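Games and Hobby Room – Gallery

The games and hobby room at the Gullitz building opened in December, on the second floor at the back. It has 64 square meters of floor, two long windows and enough outlets for every table. Before that the space was used for storing office furniture, and most of the shelving now in the room came out of that storage.

This page shows the room in its first winter. Notes are by Jacinto Escobedo, who looks after the room and the bookings.

The tables

We bought the tables secondhand from Prostia when they closed their showroom. They were a good price and they wipe clean, which matters in a room where people drink coffee. The tops were scratched in places, so they were covered again before we opened. The work took one weekend and two people.

Marble pattern in white, gray and tan, with a chessboard in a black frame set out on it. The small key ring with the metal clip is at the other end.
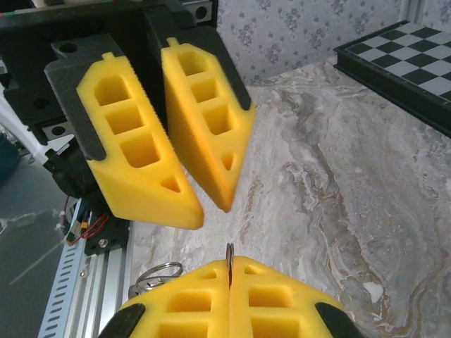 Chess

Boards are kept on the low shelf by the door. Take one, use it on any table, and put it back when you finish. The pieces are in cloth bags with a number on each bag that matches the board.

Beginners meet in the early evening, from 6:30. There is no fee and no sign-up. Stronger players usually come later and stay until closing.

If a piece is missing, leave a note in the tray. We have a box of spares from older sets, and most of the time something in there is close enough to play with.

Keys

Cupboard keys are handed out at the front desk and go back there the same night. Please don't leave them on the tables – two went missing in the first month, and one of those turned up inside a puzzle box.

Personal keys and other small finds are held at the desk until the end of the month.

Shelves and reading corner

The reading corner has 300 books and magazines, mostly on chess, card games, model building and electronics. The Michailidis family gave the larger part of them. Magazines can be taken home. Books stay in the room for now, until the list is typed up.

The lamp over the armchair is from Vindix and takes an ordinary bulb. The switch is on the cord, behind the chair.

Using the room

The room is open from 10 a.m. to 9 p.m. It holds 53 people by the fire rules, and we have never come near that. Chairs go back under the tables at night. Windows should be closed by whoever leaves last.

Recent galleries
Stairwell repainting
Model railway evening
The new front desk
Winter card tournament
Bike storage, before and after

Contact the games room | Copyright Gullitz building association | Back to top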